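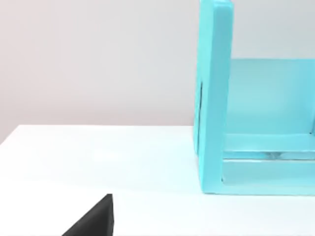

# Himico gallery: working rules for the simulated table

Himico is the simulation project of our small group in Durnilthorpe. We build tabletop tasks for robot arms, we run them on the computer, and we keep what comes out so that other people can check it. This gallery page is for new members and for guests from the Ng workshop who review our tasks twice a year. It shows the work as it is done, and next to it we write the rules that we follow when we do it.

The rules were first written in June, after we found that two of us had built the same task in two different ways and could not compare the results. They are not an official standard. We took ideas from the safety rules of real robot cells and from the habits of people who test software, and we kept those which we were able to follow every day.

## Before the first run

**The table starts clear in front of the arm.** Objects are added one at a time, and each one is written in the task sheet with its name, its size and its place. If an object has no line in the sheet, it is removed before the run.

**Large objects are placed first.** A shelf or a panel decides where the arm can go, so its position is fixed before any small part is put on the table. When a large object is moved later, even a little, the task gets a new version number. Some of us found this too strict at the beginning. I was one of them, and I changed my mind after I spent two days looking for an error that was only a moved shelf.

**Plain surfaces, even light.** We use a simple table and a simple wall for the base version of every task. Versions with stronger shadows, other colors or patterned surfaces are allowed and useful, but they are kept in their own folder and the base version stays as it is.

**Check every view for what it does not show.** A view near the gripper sees the contact well and the rest of the table badly. For this reason no task is accepted with one view only. The reviewer must be able to see the same moment from a second place, and both views must carry the same clock.

## Approach and grasp

**Come from above and stop.** The gripper should be open before it goes down to the object. We ask for a short stop above the object in every scripted motion, 40 steps of the simulator, so that the reviewer can see if the fingers are on the correct sides. Motions made by a person with the hand controller don't need the full stop, but they should not rush into the object either.

**One holder, one object.** If a part stands in a holder, the holder is also an object, with its own line in the sheet and its own weight. In our early tasks the holders were glued to the table in the settings. The arm could push against them with any force and nothing happened. A real holder would slide or break, and so the result looked better than it was.

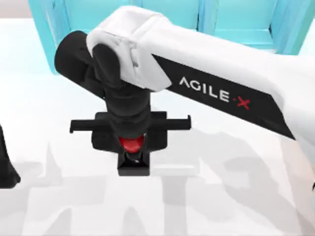 **Keep the second arm in the log.** When a task needs only one arm, the other one must still be loaded, parked and recorded. It takes space and it gives shadow, and it can be hit. The parking position is the same for all tasks and it is saved in Ollar, our small tool for task files, under the name "rest". Please do not make your own.

**Contact limits are on from the first day.** It is tempting to switch them off while the motion is still rough - the run goes to the end and one feels that there is progress. But then the limits come back at the end and half of the motion has to be made again. Leave them on, and write down each stop with its reason. A stopped run is a normal result.

## Recording and keeping

**Failed runs are kept.** The first Himico set had 827 runs, and 185 of them were marked as failed. We published them together, in the same format, with the mark in the file header. A person who wants only the good ones can filter them in a minute, and a person who wants to know how the task goes wrong has the material.

**Do not repair a run by hand.** Cutting the beginning or the end is allowed, and it is noted in the header. Changing a position in the middle is not allowed, also when the change is very small and the reason is a known error in the simulator. In such a case the run is marked "simulator error" and it is made again.

**Name the random seed.** Each run has a seed for the starting positions, and it must be written in the file. We accept a task for review after about 200 runs with different seeds. Please use the list in Ollar, so that two people do not use the same numbers by accident.

**Say that it is simulated.** Every picture and every file that leaves the group carries this word somewhere near it, in the title or in the text. Modern rendering is good enough that a tired reader can take it for a photograph, and a success rate from the simulator must not be read as a success rate from a machine on the floor.

## Moving to the real arm

No motion goes from Himico directly to hardware. It is first played in the simulator at full speed and then at quarter speed, with a second person watching. After that, it is played on the real arm without any object on the table, and one person keeps a hand at the stop button for the whole time. The second person signs the sheet. It may not be the same person who made the motion.

We also compare the start position of both arms with the file by hand, joint by joint. The software can do it too, and it does, but the rule of the hand check stays until the Ng reviewers agree to drop it.

Corrections to these rules go in the Himico task list under "rules". Please write which rule you mean and in which task you had the problem. The wording on this page is changed only after the next review.

Last changed: 27 January 2025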